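**1/** Okay, I finally caught up on season two of *Cladedstead* last night and I have so many feelings that I'm making a thread. Mild spoilers up to episode five, so mute me if you're behind. I'll still be here when you get back!

**2/** First, the big one. They recast the older sister between seasons and I was ready to be grumpy about it for weeks. I lasted one scene. The new actress walks into that kitchen, picks up the wrong mug, puts it back, and I was completely sold.

**3/** For anyone new, this is the family drama set in Rurnbridge, the made-up river town with the ferry and the terrible bakery. Season one had 18 episodes, and yes, that's a lot, and yes, you need all of them (well, maybe skip the one with the boat auction).

**4/** What I love is how patient it is. The Mudaliar house has been for sale since the pilot and we STILL haven't seen the upstairs. My mother has a theory about the upstairs. My mother has a theory about everything on this show and she calls me during the credits to share it.

**5/** Now the wedding. I know a lot of you hated the wedding. I thought leaving out the vows and staying on the caterers the whole time was lovely — you could hear the applause through the wall and that was enough for me. I cried into a bowl of cereal.

**6/** I do agree with the folks saying the Prisetti storyline is dragging. Two episodes about a missing ledger is one too many, and the accountant deserves more to do than stare out of windows. He's such a warm, funny performer when they let him talk.

**7/** Music, though! That slow piano piece over the ferry crossing has been in my head since breakfast. If anybody knows whether there's a soundtrack coming, please tell me, because I've been humming it at the grocery store and getting looks.
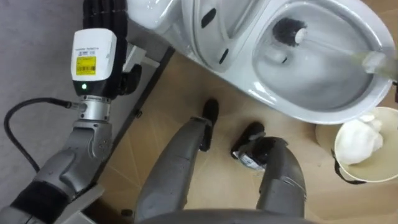 **8/** Back to the sister for a second. I went and rewatched her hospital scene from episode four, and she does the whole argument in a near whisper while everybody else is shouting. It's such a gutsy choice for someone stepping into another person's part.

**9/** My guess for the finale: the house sells, the buyer is someone we've already met, and the ledger is in the piano bench. My mother says it's in the ferry. Loser buys dinner, and she's already picked the restaurant.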